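The Blue Basket Goes Round Again

If you've been to one of our Grellel shop suppers you'll know the blue basket, and October is its busy month! 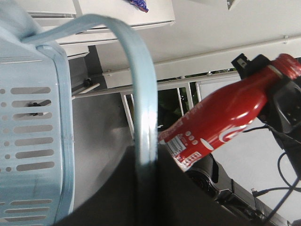 The blue basket and a bottle of Coca-Cola.

I picked mine up at Dalska on a Wednesday, when I'd only gone in for light bulbs, and it has earned its keep ever since. Slotted sides, a thick rim, and one big arching handle you can hook over your arm while you hunt for your keys (mine are always in the other pocket). I used to haul drinks in paper bags - never again, not after the stairs at Sakai Street.

For the supper we're expecting about 30 people, so I'd love a few more baskets on loan. Plastic is best, and please put your name on a bit of tape under the bottom. Big bottles go in first, lying down if they're too tall, then napkins and cups on top. Chips travel separately, please! I've carried enough crumbs in my life.

Drop things off at the Skonik Hall side door any time after four. Soda, juice and seltzer are all welcome, and we're still short on anything without sugar. I'll be in the kitchen with the radio on, so knock loudly.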